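Home Explore Notifications Messages Lists Bookmarks Profile More

Thread

December 30, 2019

1/ Some people spend the week after Christmas skiing. I have spent it in a hotel bedroom teaching a robot to fold a T-shirt. A thread, mostly complaints.

2/ Background for the three of you who don't already mute me. The project is called Sikden. You put a person in charge of two robot arms, the person does a chore, everything gets recorded, and the recordings go into a model that is supposed to learn the chore. The person is me. The chore is laundry.

3/ My mother asked what I do now. I said I fold shirts by remote control. She asked if there was a degree for that. There is, Mom. You came to the ceremony.

4/ We started back in August on a lab table, which is a very flattering place to fold a shirt. Flat, hard, the same height every day. By fall the policy was folding so nicely that Wondimu Habte, who runs our schedule, said the fatal words: "let's try it on a bed."

5/ A bed is a table that has given up. You press down to get a fingertip under the hem and the mattress goes down with you. The fabric you wanted and the duvet you didn't want come up together, like old friends.

6/ Also we picked a fancy room. Gold rope on the walls. I have never felt so underdressed holding a controller. 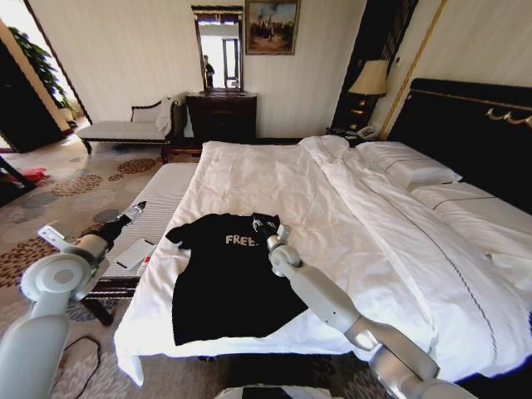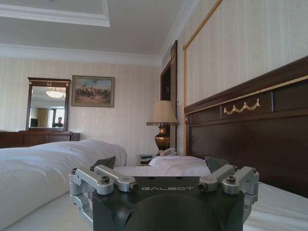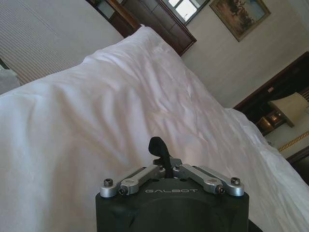 Obeidat Robot Notes, Vol. 2, No. 7

7/ The T-shirt says FREE. With the period. I have been looking at that word for days and I'm starting to take it personally.

8/ How the driving works: I have a handle for each arm. Move my hand, the arm moves. Squeeze, the gripper closes. There's a lag, small enough that you forget it, big enough that you remember it the moment you've got a sleeve.

9/ What I don't have is any feeling in the fingers. You'd be amazed how much of folding is feeling. At home I can fold a shirt while arguing about a movie. Through the arms I fold like somebody defusing it.

10/ So you learn to watch the cloth. A wrinkle that moves when you pull means you have the shirt. A wrinkle that moves and brings the bed along means you have the shirt and the bed. Let go. Start over. Say nothing, the mic is on.

11/ (The mic is on because Lina Tannous wants us to narrate each step out loud for the labels. She has now read transcripts of me saying "right gripper to right shoulder" 400 times and "oh come on" I would guess more than that.)

12/ We tried the other way too, where you grab the arm itself and walk it through the motion by hand. Lovely for one arm. With two you end up hugging the thing over a mattress, and your own elbows block the cameras. We kept 80 of those. In most of them the star is my sweater.

13/ Total for the season: 1,292 demos by remote. Lina threw out 135. Her reasons column is the best thing I've read all year. "Shirt folded, operator sighing." "Grabbed duvet with confidence." "Unclear what was intended."

14/ That last one went on the fridge.

15/ Someone in my replies last time asked why we don't delete all the fumbles. We keep plenty of them! If I miss the hem, back off and get it on the second go, that's gold. A model that has only seen perfect grabs has no clue what to do after a bad one. It just keeps folding the air, very politely.

16/ The ones that go are where I got lost and wandered. The model will learn wandering. Ask me how I know. Ask me about the Hanley demo, where it picked up one sleeve, put it down, picked it up and put it down for the entire coffee break.

17/ I had a habit of doing that while I thought about what came next. It had studied me closely.

18/ Current rules on the whiteboard, in Wondimu's handwriting:
- decide before you move
- shoulders first, then hem
- no fixing the duvet (this means you)
- mess up the shirt properly between takes, no cheating with an easy start

19/ "This means you" is underlined. I fix the duvet. I can't help it, I was raised a certain way.

20/ To the Sovesport person who DMed asking if it can do jerseys: slippery fabric is on the list. It's on the list under fitted sheets, and fitted sheets are on the list under "never."

21/ Back at it after lunch. More shoulders, more hems. If you have a good trick for getting hold of one layer of cotton on a soft bed using two fingers that can't feel anything, my replies are open and my standards are low.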